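Gaveo saddle stool: four months in the skills room
Reviewed by Cecilia Nyarko

Price as tested: $1010, delivered, with the backrest and the foot ring
Warranty: six years on the frame and gas lift, less on the upholstery
Colours: charcoal, sand, a green that is darker than the website shows

I teach suturing and basic instrument handling, and I sit down for most of it. Before the Gaveo arrived I used whatever was in the room, generally a round vinyl stool with a cracked seat and a lift that sank slowly over the course of a session. My lower back had been complaining since last winter and the physio told me to look at a saddle seat. I bought this one with my own money. Gaveo did not know I was going to write about it.

Assembly

The stool comes in one flat carton and a smaller one inside it for the backrest. The castors push into the base by hand. The gas lift drops into the middle and the seat drops onto the lift, and your own weight does the rest. The backrest is the slow part. It is held on by a bracket under the seat with bolts that have to go in at an angle, and the supplied hex key is too short to get a proper turn on the last of them. I used a longer one from the shed. The instructions are drawings only and the bracket is drawn from the wrong side, so I had it on back to front the first time.

I should say that the foot ring is sold separately and that you need it if you sit at a high bench. At a normal desk you can leave it off and save some money.

Sitting on it

A saddle seat puts your knees lower than your hips and tips the pelvis forward, so the lower back keeps its curve without much effort. It takes getting used to. For the first fortnight my inner thighs were sore and I went back to an ordinary chair after lunch. By the end of the first month I had stopped noticing it.

The Gaveo's seat is narrower at the front than the Zein I tried in the showroom, and firmer. There is a lever on the left for the tilt and one on the right for the height. The tilt lever has a lock position that is easy to miss. If you leave it unlocked the seat rocks under you, which some people like for desk work. I don't want it when I have a needle holder in my hand or when I am leaning in to see where a bite has gone. I lock it and leave it.

What I use it for matters here. Fine work pulls you forward. You start upright, and after a few stitches your chin is down and your shoulders are up by your ears. A stool will not fix that, and a bench at the wrong height will undo any good the stool does. What this one does is let me get my knees under the bench, because there are no arms and no wide seat front to bump against the edge.
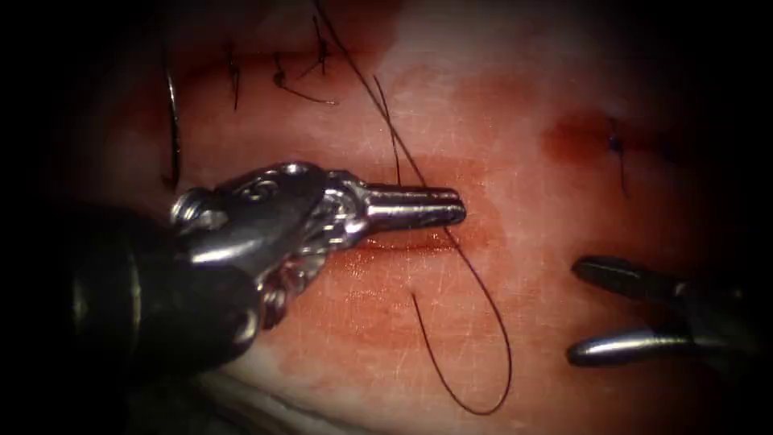

Abla Majali did not get on with it at all. She tried mine over a full afternoon and found the front of the seat too narrow and too hard, and she said that if she had paid that much she would expect to be able to sit on it in a skirt. She went back to her Zein, which has a split seat and a softer foam, and she has no plans to change.

It's a fair point about clothing. Scrubs or trousers are fine. Anything fitted to the knee is not going to work on any saddle seat I have tried, and the Gaveo is worse than most for it.

Height range

This is where buyers go wrong. Gaveo sells the stool with a short, a standard or a tall lift, and the website defaults to the standard. I am on the short side and the standard lift at its lowest is only just low enough for me at a desk. At the bench it's ideal. If you are tall and work at a bench, order the tall one and don't let the shop talk you out of it. The lifts can be swapped later, but getting a gas lift out of a base after a few months of being sat on is a job for a big pipe wrench and a patient person.

The lift itself is smooth and hasn't sunk. I put a strip of tape on the column in the first week and the mark is where it was.

Castors and floor

The standard castors are hard plastic and meant for carpet. On vinyl they are noisy and they run away from you when you stand up. Soft castors can be chosen at the time of order for no extra charge, and the braked ones cost more. I have the soft ones. They grip well enough on sheet vinyl that I can pull myself in to the bench without sliding past it. They pick up thread. Any loose end on the floor will be wound around an axle by the end of the week, and I take a pair of old scissors to them every so often. I've not used a stool that was any better in this respect.

Upholstery and cleaning

The seat cover is a coated fabric with a single seam that runs around the side, well away from where you sit. Nothing collects in it. I wipe it down with neutral detergent at the end of each session and with alcohol wipes when something has dripped, and the surface has stayed even. The charcoal shows chalky residue from glove powder and hand cream. The sand colour would show everything else.

The backrest has an exposed seam across the top. I don't know why, when they've got the seat right. It has to be cleaned with a brush.

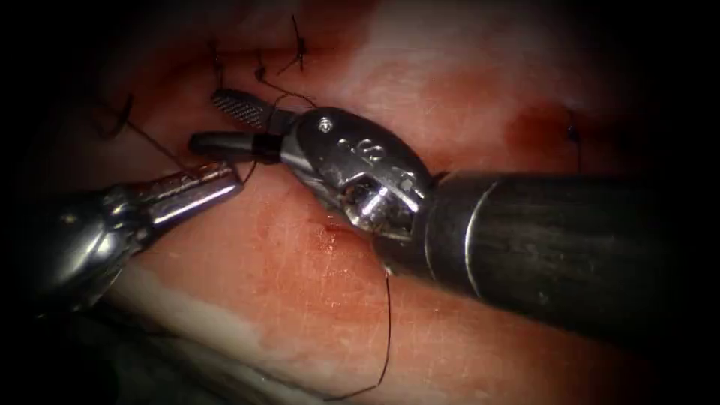 The backrest is also the piece I would think hardest about before buying. It adds a good deal to the price and I seldom lean on it while working. Where it earns its place is between students, when I am listening or writing notes and can push back for a minute. It pivots, and it can be turned round to the front as a chest support. I tried that for close work and liked it more than I expected, though it gets in the way of your elbows if you are demonstrating to someone sitting beside you. If your work is mostly solo and leaning forward, try it that way round before you decide.

Against the others

I had two other stools on my list. The Irneten is cheaper and lighter and you can pick it up with one hand. Its base is plastic and it felt less steady when I leaned to one side to reach for something. The seat is comfortable from the first day, more so than the Gaveo, but it is a flatter shape and after an hour I was sitting on it the way I sit on any stool, slumped.

The Zein, as Abla would tell you, is the softest. It has the split seat, which many people find cooler and kinder over a long session. The gap can be widened with a knob underneath. The upholstery has seams down both sides of the gap and I wouldn't want to be the one cleaning them. It also costs more than the Gaveo once you have added the ring.

Skandenura makes a saddle stool too, with a foot-operated height control, and it was out of stock the whole time I was looking. The shop expected more in September. I would have liked to compare it, as a foot control makes sense for anyone who is gloved.
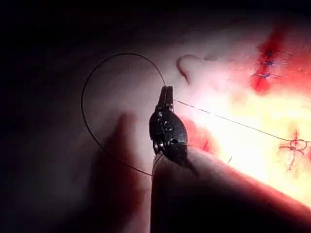
Vol. 4, No. 6 339

Service

I had one reason to ring Gaveo. The foot ring worked loose in the second month and slipped down the column when I put weight on it. The person I spoke to knew the fault straight away and posted a replacement collar with a longer grub screw. It arrived within the week and has held since. New stock is supposed to come with the longer screw already fitted. Check yours when you unpack it, and do it up tighter than feels reasonable.

Who should buy it

People who sit at a high bench for hours and lean forward to work, who wear trousers, and who can put up with a sore first fortnight. For a mixed room where several people share a seat, I would get the Irneten. Everyone will be able to sit on it, and the price of one Gaveo leaves change towards a second. The Gaveo needs adjusting for each person and the levers are stiff enough that most people won't bother.

If you can borrow one for a few days, do. Ten minutes in a showroom told me very little, and most of what it did tell me was wrong.

Good: steady base, firm seat that stays firm, seat cover easy to wipe, lift holds its height
Not so good: backrest bracket and seam, narrow front, dear once the extras are added
Would I buy it again: yes, with the soft castors and without the backrest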